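Zweiarmzelle: Segmentierung springt auf die Tapete, Greifpose kippt

jgu_regelung
Montag, 13. Juni 2022

Aufbau: zwei Arme auf gemeinsamer Schiene, feste Kamera, Aufgabe Flaschen vom Tisch in den Eimer hinten links. Planung läuft über Gatero, Perzeption über eine eigene Pipeline (Instanzsegmentierung, danach Ausrichtung per PCA auf der Maske, danach Greifpose). Rückwand und Seitenwände sind gemustert tapeziert, das ist Teil der Testreihe und bleibt so.

Problem 1: Masken an der hinteren Tischkante laufen in die dunklen Musterbänder der Wand hinein. Die Hauptachse kippt dann um bis zu 20 Grad und der Greifer kommt schräg an.

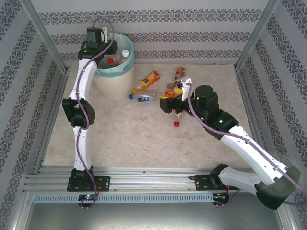

Problem 2: Bei eng liegenden Flaschen wird die hintere teilweise vom Greifer selbst verdeckt. Der Tracker verliert die ID und vergibt eine neue, der Planer hält das für ein neues Objekt und verwirft die laufende Trajektorie. Von 274 Durchläufen sind die meisten Abbrüche genau darauf zurückzuführen. Log:

[planner] target id=7 lost, replan
[planner] target id=12 acquired
[planner] abort: goal changed during approach

Hat jemand eine Lösung ohne zweite Kamera?

h.fan
Zu 1: Tischebene schätzen und alles verwerfen, was außerhalb des Tischpolygons liegt. Die Kamera ist fest, also reicht eine einmalige Kalibrierung. Dafür braucht man kein neues Netz.

dernum_sd
Polygon hilft nur bei liegenden Objekten. Eine stehende Flasche ragt im Bild über die Tischkante hinaus, die schneidest du damit oben ab. Ich würde den Hintergrund im Training randomisieren.

h.fan
Für den Griff brauche ich nur den Fußpunkt und die Breite. Abgeschnitten wird der Hals, das ist mir egal.

dernum_sd
Mir nicht. Bei liegenden Flaschen greift man am Körper, bei stehenden je nach Form weiter oben. Wenn die Höhe fehlt, rät der Planer. Haben wir im Dezember genau so gehabt.

Tang_S
Zu 2: Greifermaske aus der Kinematik rendern (URDF plus Gelenkwinkel) und diese Pixel als "unbekannt" markieren, auf keinen Fall als Hintergrund. Im Tracker die ID einfrieren, solange die Überdeckung mit der gerenderten Maske über einem Schwellwert liegt. Kabel nicht vergessen, die stehen in keinem URDF. Wir dilatieren die Maske um 7 Pixel, bei weiten Schlaufen reicht das nicht.

jgu_regelung
Rendern der Maske ist eingebaut, die ID bleibt jetzt meistens stehen. Die Kabelschlaufe am linken Arm macht weiterhin Ärger, sobald der über dem Eimer steht. Die Flaschen im Eimer werden außerdem auch als Ziele erkannt.

Tang_S
Eimer als Ausschlusszone in die Szene eintragen. Position ist doch bekannt?

jgu_regelung
Wird zwischen den Läufen versetzt. Muss also auch detektiert werden.

B_Lue
Warum plant ihr überhaupt bei jedem ID-Wechsel neu? Zielpose beim Start des Anflugs einfrieren, fertig. Botha macht das standardmäßig so.

dernum_sd
Und wenn der andere Arm die Flasche anstößt, greift man ins Leere. Bei Einarmzellen gern, hier nicht.

B_Lue
Dann Neuplanung nur, wenn sich die Pose um mehr als 2 cm ändert. Die ID hat im Planer nichts verloren.

jgu_regelung
Das probiere ich als Nächstes. Für die Masken kommt zuerst das Polygon rein, aber nur für liegende Objekte. Stehende gehen vorerst ungefiltert durch.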